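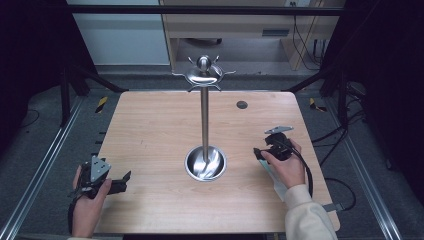

3 min read

Shared Kitchens: Mug Stands Replace Stacked Cups

Residents and staff of the Bramport buildings are advised that the shared kitchens will change the way everyday mugs are stored, beginning in September. Stacking on the counter and on top of the microwave will be discontinued. Each kitchen will instead receive stainless steel mug trees, to be kept on the table or counter nearest the sink.

The decision follows a review of breakage led by Mirjam Wuyts of Household Services. Over the past year, 81 mugs were reported chipped or broken in the shared kitchens. Most of the damage was to rims and handles, and most of it occurred when a mug was pulled from the bottom or middle of a stack.

The stand selected has a single upright pole on a round, shallow base shaped like a bowl. The hooks are at the top and curve outward, each finishing in a small upturned tip, with a round knob above them. Mugs are to be hung by the handle, one to a hook. Staff are asked to fill opposite hooks first so that the weight is even, and to lift the stand by the pole only after all mugs have been removed.

The base is polished on the inside and will show water spots. It should be wiped with a soft cloth at the end of each day. Scouring pads and powdered cleansers should not be used on any part of the stand. Mugs must be dried before they are hung, and the base is not to be used for tea bags, spoons, sugar packets or keys.

Placement has also been considered. On the square wood-grain tables, the stand belongs in the middle, where it can be reached from all sides. The cable hole near the back of these tables must remain uncovered so that kettles and other appliances can be plugged in without a cord crossing the surface. In kitchens without a table, Koen Vanhove will agree on a suitable location with the floor contact.

Large soup mugs and travel cups are not suited to the hooks and should stay in the cupboard. The same applies to mugs with a cracked or repaired handle, which should be placed in the discard box under the sink. Personal mugs may be hung on the stands, but the department cannot replace them if they are lost or broken.

A total of 200 mugs has been set aside to replace damaged stock. Requests may be sent to Els Goossens at extension 3741 and should state the floor and the number of mugs needed. Kitchens that require a second stand may apply through the same extension.

Surplus mugs left on counters after the stands have been installed will be collected and held in the ground floor storage room until the end of the month. Owners may claim them at the front desk before 4:30 p.m.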